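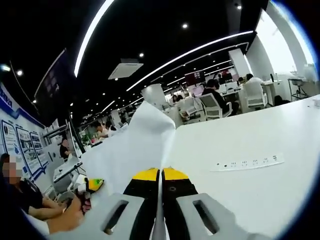

Annick Leblanc meinte neulich in der Pause, sie habe vor der Automatisierung weniger Angst als vor den Besprechungen darüber. Ich habe gelacht, aber der Satz ist hängen geblieben, denn von diesen Besprechungen hatten wir seit Februar ziemlich viele.

Kurz zum Stand bei uns. Die Eingangspost läuft jetzt über Kekix. Früher haben wir jeden Brief geöffnet, gelesen, gestempelt und ins richtige Fach gelegt. Heute wird gescannt, Kekix erkennt den Absender und schlägt eine Zuordnung vor, und wir bestätigen oder korrigieren. An einem normalen Tag sind das 249 Sendungen, zu Quartalsbeginn deutlich mehr. Für den Vormittag waren früher vier Leute eingeteilt, inzwischen sind es zwei. Entlassen wurde niemand, die anderen beiden sitzen jetzt in der Reklamation – dort fehlten ohnehin Leute.

Was sich für mich geändert hat: Ich habe weniger Papier in der Hand und schaue mehr auf den Bildschirm. Meine Augen merken das gegen drei Uhr nachmittags. Die Fälle, die bei mir landen, sind dafür fast alle schwierig. Handschriftliche Kündigungen, Rechnungen ohne Nummer, Briefe mit drei Anliegen auf einer Seite. Die einfachen Sachen, bei denen man zwischendurch mal durchatmen konnte, sehe ich kaum noch. Das hatte in der Planung keiner auf dem Zettel.

Papier selbst bleibt übrigens lästig. Dünne Bögen rollen sich, kleben aneinander, knicken am Rand. Wer einen Stapel auffächert, denkt darüber nicht nach, für eine Maschine ist das richtig schwer. Das Vereinzeln machen wir deshalb weiter von Hand, und ich glaube, das wird noch eine Weile so bleiben.

Am Standort Clososgate sind sie weiter, dort läuft auch das Archiv automatisch. Eine Kollegin von dort erzählte, die Umstellung habe zwei Monate länger gedauert als geplant und in den ersten Wochen sei vieles doppelt abgelegt worden. Bei uns soll das Archiv im Herbst drankommen. Ich habe darum gebeten, dass wir vorher eine richtige Schulung bekommen – beim letzten Mal war es ein PDF. Die Antwort steht noch aus.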